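Review: The Loltden Self-Guided Heritage Tour Kit

My wife and I moved to Vitidside two years ago, after the kids were out of the house, and one of the first things the welcome desk offered us was a list of things to do within an easy drive. Most of it was restaurants. Near the bottom was a line about the Loltden Heritage Tour Kit, which residents can buy at the front office or order by mail. I like old courthouses and older cemeteries, so I bought one. I have now used it for most of a season and can say what it does well and what it does not.

The kit comes in a flat cardboard sleeve. Inside are a spiral-bound guidebook of 124 pages, a folded road map, a set of route cards on heavy stock, and a slip with a code for the audio tour. The book covers 50 stops on six driving routes. The shortest route can be finished before lunch. The longest, out to Tilusholm and back, took us from 8 in the morning until after dark, and we skipped a few stops to do it.

The guidebook

The writing is good. Each stop gets a page or two, with the date the place was founded, who built it, what happened there, and what is left of it. The author does not pad. The entry for the Goel Mill is the best in the book. It explains how the mill race was dug, why it was moved after a flood, and how the owners kept grinding corn there well after the railroad had made it a losing business. I read it in the parking lot and then read it again standing by the race, and I could follow every step on the ground.

The oldest stop is the mission ruin on Route 4, which the book dates to 1669. There is not a lot to see, only a low line of stone and a well that has been filled in. The entry is honest about this and tells you to go in the late afternoon, when the light makes the wall easier to pick out. We did, and it was worth the drive.

There are errors. Two entries on Route 2 are in the wrong order, so if you follow the book you will drive past one stop and have to turn around. The chapel at the end of Route 5 is listed as open daily. It was locked when we got there, and a card on the door said to call for a key.
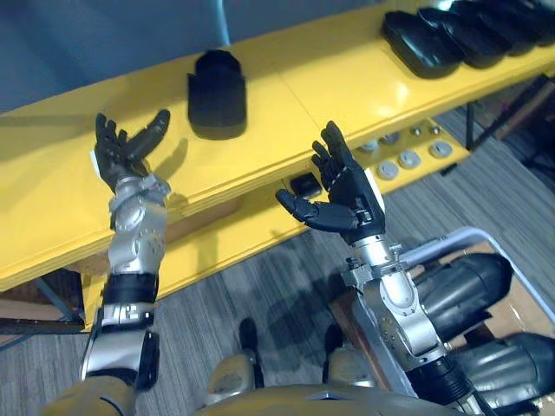
Manju Kandpal wrote back after I posted a shorter version of this on the residents' page: the chapel key is kept at the feed store across the road, and you can walk in and ask for it any time they are open. She also said the book has the chapel bell wrong. It was cast for a different church and came over when that one closed, and the older families in town will tell you so if you bring it up. She has done all six routes and would start a newcomer on Route 3.

I tried the feed store on our second visit and got the key with no trouble. I can't settle the question of the bell, but I did write it in the margin.

The map

The map is the weak part of the kit. It is printed on thin paper and started to split at the folds after our third trip. Route colors are hard to tell apart in a dim car. Routes 1 and 6 are both a kind of brown, and they cross twice. County roads are labeled by number only, while the signs out there mostly use names. My wife does the navigating and she gave up on it and used the route cards instead.

The cards are much better. Each one has turn-by-turn directions on the front and a list of stops on the back, with a note on restrooms and whether the ground is level. That last note matters more to us than it used to. One of our neighbors uses a walker and she was able to plan a full day on Route 3 from the card alone. If Loltden ever sells the book and cards without the map, that is the version to get.

The audio tour

You enter the code on the website and download the files, one for each stop. Do this at home. There is no signal on most of Route 4 and none at all past the river on the way to Tilusholm. The files are plain recordings and will not start on their own when you arrive, so you have to find the right one and press play. Once you get used to that, it is fine.
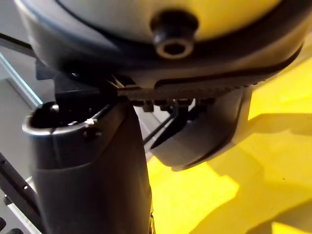 The narrator reads clearly and at a good pace. Most recordings run three or four minutes. They do not simply repeat the book, which I had expected them to do. The one for the old depot has a retired telegraph operator talking about the night shift, and the one for the Goel Mill has the sound of the stones turning, recorded when the mill was last run for visitors. A few stops on Route 6 have nothing but the founding date and a sentence on the building, and I would have left those out.

The volume changes from one file to the next. You will be reaching for the knob.

Other notes

The plastic spiral on the book has held up to being folded back on itself all season. The cover stains easily — ours has a coffee ring that will not come off.

Some stops are on private land and can only be seen from the road. The book marks these with a small gate symbol, but the symbol is explained on the last page, where I did not find it until our fourth trip.

Go in the cooler months if you can. We did Route 1 in December and had every stop to ourselves. The same route in summer was hot by ten in the morning, and there is no shade at the battlefield or at either of the cemeteries.

The front office keeps one copy to lend out, and I would borrow that first if you only plan to do a route or two. If you think you will do more, buy your own, since you will want to write in it. I would give the guidebook and cards four stars out of five, the audio tour three and a half, and the map one. A corrected printing is supposed to be in the works, but the office did not have a date for it when I asked.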